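Ticket 689
Project: Ravura (student robotics club, Hunport)
Category: Gripper / grasping
Priority: Normal
Status: Closed
Opened by: Everett Park
Assigned to: Paavo Heiskanen

Summary: Fingers close above the cloth and come up with nothing

Everett Park, opening post
Hi Paavo! First off, the folding task is so close to working that I can hardly sit still. The arm finds the cloth, moves over it, points the fingers the right way, and then closes on air. Every single time! It isn't random either, the fingers stop a little high and the cloth stays right where it was on the table.

What I was doing: first step of the fold routine, the one where the gripper picks up the near edge. Green cloth, white table, usual spot in front of the drink shelves. Gripper opens fine and closes fine when I run it by hand from the panel.

What I already tried:
- restarted the arm controller
- ran the gripper homing routine, no errors
- swapped the USB cable on the wrist camera (the old one was getting loose anyway)
- slowed the approach down to half speed, same result 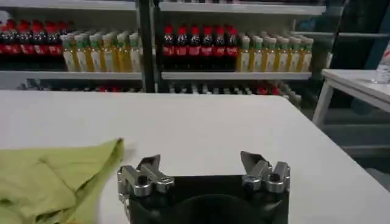

I have the log from the Tuesday run saved in the team folder. The line that looks odd to me is the table height. The planner says the surface is at 127 mm, and I don't remember it ever being that high. Could be nothing. I'm new to this part of the code and I'm learning a ton from it, so please tell me where to look and I'll go look!

Paavo Heiskanen
Nice write-up, and good catch on the height. It should be lower than that. Two questions before you change anything.

1. Did you run the table calibration with the cloth on the table or off?
2. Which fingertip setting is loaded, the short or the long?

Calibration takes one patch of the surface and averages it. If a pile of fabric is sitting in that patch, you get the height of the pile. I lost a whole afternoon to this last season when we were getting ready for Katomley.

Everett Park
Oh no. On! The cloth was on. I ran it right after lunch and never thought to take it off. Fingertips are set to long, I checked the config and it matches what's mounted.

Redoing it now with a clear patch.

Everett Park
OK, new calibration done and the height dropped by 9 mm. I ran the pick again and the fingers got down to the fabric this time!! So cool to watch. It grabbed one layer, lifted, and then the layer slid out when the arm moved sideways. So we have a new problem, but a much better one.

Paavo Heiskanen
Much better one, agreed. Sliding out is most likely the close wait. The arm is allowed to move as soon as the close command is sent, and the fingers need time to finish. Look in grasp_params for settle_ms and tell me what it says.

Also look at where on the cloth the planner is aiming. A flat stretch gives the fingers nothing to get hold of. A fold or a bunched-up bit near the hem is a lot easier, so if the picker is choosing the smooth area, raise the weight on edges.
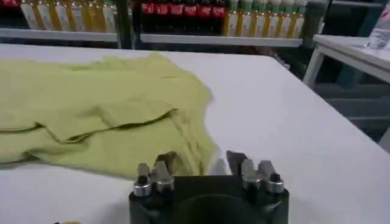
Everett Park
settle_ms was 2. Two! I'm guessing somebody meant seconds. I set it to 500 and bumped the edge weight up one step.

Ran the first step over and over until I had to give the bench to the Dela Peña team. It held on to the cloth on most of the runs. The misses were all ones where I had laid the fabric out very flat, which fits what you said. When there's a wrinkle near the near edge it goes straight for it and it looks great.

Paavo Heiskanen
Great work. Leave 500 in for now, we can trim it later if the full fold gets too slow. Please push the config and put your name on the change.

I'm adding a check to the calibration script so it asks you to confirm the patch is clear before it measures. For the flat cloth misses, open a separate ticket and put it under planner. I'd like to try a small push with the closed fingers to make a wrinkle first, then pick.

Everett Park
Pushed! New ticket is open too, and I called dibs on the wrinkle push. Can I start on it before the next meeting? I already have a sketch.

Paavo Heiskanen
Go for it. Keep the speed at half until I've read the code. Closing this one.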